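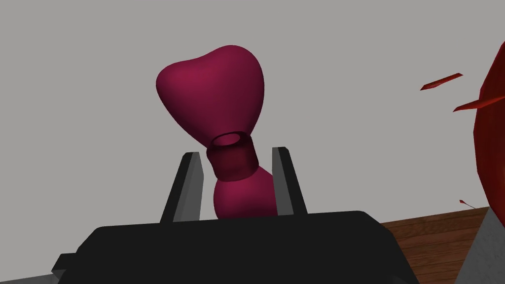
Surely the old mayors of Pukholm knew some science, one reader of this magazine wrote in, or why would the town keep telling us so? Fair question. The letter came after the Stoltum archive put 397 of their papers on show in November.

I read 151 of them. Most are about drains. The famous "flying engine" of Mayor Bomarance takes up half a page, has no measurements and was never built, yet the guidebook gives it a chapter.
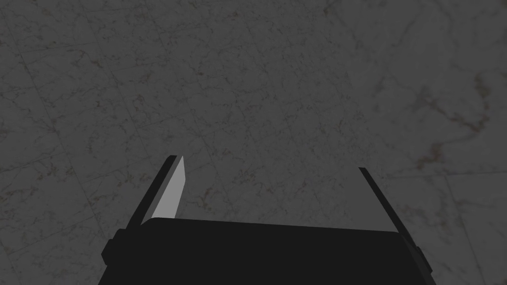
The guidebook also says he taught himself astronomy. The proof is a bill for a telescope, unpaid, and a note asking whether it could be sent back. Nearly 200 visitors came on the first Sunday, and I doubt many got as far as the bill.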